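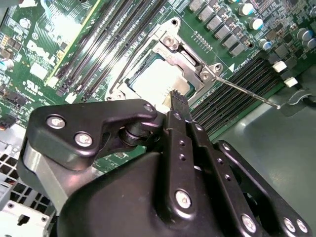 4 min read

So our group got the "take a PC apart" task in the robotics module, and I was quite smug about it because I've built two computers at home. Then I had to get an arm to do it!

Asabe Igwe and I split the work. She wrote the motion side, I did the teaching, meaning I drove the arm by hand over and over while it logged everything (my shoulder has opinions about this). We aimed for 200 runs by the end of term and got to 70 we'd be happy to show anyone, plus a big folder called "nope".

The processor was my favourite part and also the worst. You've got the lever, then the metal frame that swings open, then the chip itself sitting there with next to no edge to get hold of. We only ever used scrap boards, a Dell one for most of it, so a bent pin wasn't the end of the world. Mahlet Hadgu, our supervisor, kept telling us to come in slower, and she was right, annoyingly. Halving the approach speed helped more than the week I spent fiddling with grip force.

The camera sits down at the wrist, so the fingers hide a fair bit of what you're trying to grab. I'd like to try a second view from the side next time. Asabe wants to do the memory sticks first, and she's already started on the code for the clips.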